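Skadance Forum > Workshop > Drives and gearing
Laying out and identifying loose gears before a rebuild
Posted by halfnut, Nov 4, 2020

**halfnut**

I am rebuilding the indexing drive from a Makon bench unit. It came with a tin of loose gears, some of which belong to it and some of which plainly do not. The parts list I have is a photocopy with the bevel gear page missing. The assembly number on the cover is 727 and that is all I can read with confidence.

Before measuring anything I want to settle how to lay the parts out. I have two surfaces available: the dark grey one in the first picture, and a length of charcoal cloth. The grey surface is smooth, which suits a height gauge and a square. It also lets a round part roll, and I have already had one pinion off the edge of the bench in August, with a bruised tooth to show for it.

Measurements so far, none of them final:

Spur gear: outside diameter taken three times, spread of 0.04 mm.
Bevel gear: not measured, no sensible way of holding it square to the calliper jaws.
Disc: plain, aluminium, bored. Function unknown.

Has anyone got a preferred order of work for this? I would sooner spend an evening on identification than strip the drive again.
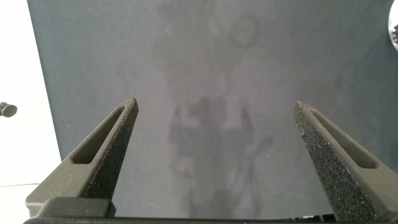
**Re: Laying out and identifying loose gears (greywacke)**

Hard surface for measuring, cloth for storage. Do not mix the two. Cloth sheds fibres, and a fibre in a bore is enough to spoil a reading on a plug gauge. If the gears roll, put them down on their faces. A gear standing on its teeth is a gear waiting to be dropped.

On the order of work: clean, count, measure, then mark. People like to start with the calliper and then find they were measuring over old grease. Paraffin and a stiff brush, then a clean rag, then leave the part alone overnight.

I would not bother with the outside diameter of the bevel at this stage. It is a poor guide on a used part where the outer edge may have been broken with a file. Tooth count and bore will eliminate most candidates.

**Re: Laying out and identifying loose gears (tailstock_lane)**

I disagree about the cloth. I have used dense cotton under finished parts for years and have yet to find a fibre anywhere that mattered. A ground or polished face set down on a hard bench picks up a scratch from the first bit of swarf underneath it, and you will not see the swarf on dark grey.

The aluminium disc in particular should stay off the bench top until you know what it does. If it turns out to be a register face, any scratch with a raised edge will hold it off its seat.

Agreed on cleaning first.

**Re: Laying out and identifying loose gears (halfnut)**

Thanks both. I moved the parts on to the cloth and took another picture with the bevel held up facing the lens, so that the teeth can be counted. 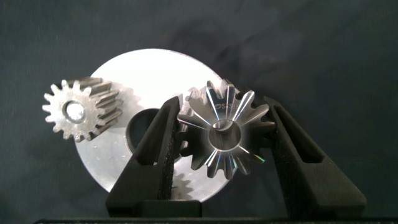 My difficulty is matching the bevel to a mate, because the drive has two bevel positions and the shafts are different sizes. I make it sixteen teeth on this one. There is small engraved lettering above the bore, which seems to begin SKS, though glare takes out part of it. The spur is at the left over the edge of the disc, and you can see the difference in finish: dull and brushed on the spur, close to a mirror on the bevel. That makes me doubt that they came out of the same box. Then again, the drive could have been repaired with whatever was on the shelf.

The bore of the bevel will be next, once I have the right plug.

**Re: Laying out and identifying loose gears (greywacke)**

Finish tells you very little. Spurs and bevels in one drive commonly come from separate suppliers. Look at the flanks. On the spur they are darker than the rest and look slightly oily to me, so I would clean it again before you take a span measurement.

If the bevel is sixteen teeth, count the mating gear before deciding anything. Sixteen to sixteen gives you a mitre pair and a right-angle turn with no change of speed. Sixteen to something larger is a reduction. Your indexing ratio will tell you which of the two positions can accept it, even without the missing page.

**Re: Laying out and identifying loose gears (oilcan_pete_no)**

The marking might be a catalogue code with the module and tooth count in it. Several makers do that. Turn the gear under a low lamp set to one side and the letters will stand up. Chalk rubbed in and wiped off also works if the engraving has any depth. I would not use marker ink on a polished face.

As for the spur, I count about fifteen from the picture, but it is at an angle and I would not order a part on it. Put a dab of paint on one tooth and go round twice.

**Re: Laying out and identifying loose gears (tailstock_lane)**

Can I come back to the disc. It has a clean edge to the hole and faint machining marks on the face. I would check the hole for concentricity with the rim. Mount it on a close-fitting mandrel and put a dial indicator on the outside. Under 0.02 mm total and it is probably a register or a blank for a division plate. A lot more than that and it may be a simple spacer.

For reference, I did the same exercise on the Kawaguchi drive last year and wrote down every part on a card, one card each, before I touched the housing. It took 2 evenings. The headings I used are below.

1. Part and position, if known.
2. Tooth count, counted twice from a marked tooth.
3. Bore, with keyway width where there is one.
4. Face width and overall width.
5. Any engraving, copied exactly, with gaps left as gaps.
6. Condition of flanks, drive side and back side separately.

Leave the cards with the parts. I had mine in a neat stack at the other end of the bench, and had to do half of them over again.

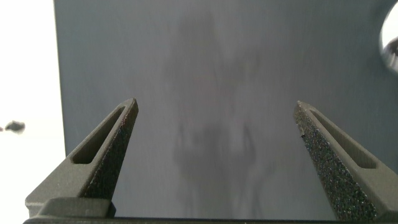 **Re: Laying out and identifying loose gears (halfnut)**

I will use the card headings, with one addition for the surface a part was measured on. Measuring will be done on the hard surface and everything goes back on the cloth afterwards. I accept that this satisfies neither of you completely.

Ordering from Votdale takes a fortnight, so the bevel is first in the queue and the disc can wait.

**Re: Laying out and identifying loose gears (greywacke)**

Fine, but wipe the face before it goes from cloth to bench. Every time.

2,513 views

Comments

shimstock: Item 5 is good advice. I once filled in a missing digit from memory and bought the wrong pitch.

fourjaw: Would a sheet of thin card on the bench not settle the cloth argument? Flat, no fibres worth mentioning, and you can write on it.

tailstock_lane: Card soaks up oil and then moves it to the next part.

fourjaw: Only if the part was not cleaned.

dulltap: Has anyone got the bevel page for the 727? Mine is missing as well.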